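Endik glove set: README and recording rules

Maintained by Arif Yusof and Fergal Keogh, Brukmont. Last edited 2025-12-25.

Endik covers sorting gloves between a tabletop and a bin, recorded with a hand-held gripper on each hand. The rules below apply to every session from September on.

1. Lay gloves flat on the table before recording starts. Fingers point to the far edge.
2. Keep the bin on the left and leave its handle slot clear.
3. Marker plates stay uncovered for the whole take. 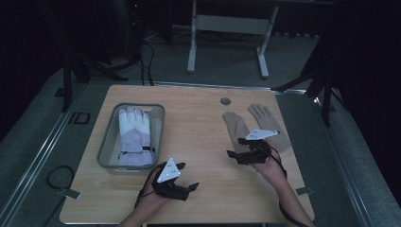 4. A take runs 60 seconds at most. Stop at 59 if the last glove is already down.
5. Record no more than 8 takes before a break.
6. Check jaw pads at each break. Note scuffs or torn covering in the log, with the side. 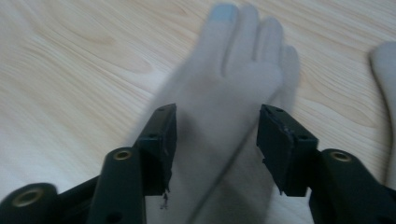
7. Blurred frames stay in. Do not sharpen or drop them, but set the blur flag.
8. Fast moves are allowed. Do not slow down for the camera.
9. Cables run back along the forearms and off the table.

Takes that break rule 3 go in the "rejected" folder and are not deleted. Send corrections to Fergal. File naming follows the Fladodar layout, see NAMING.txt.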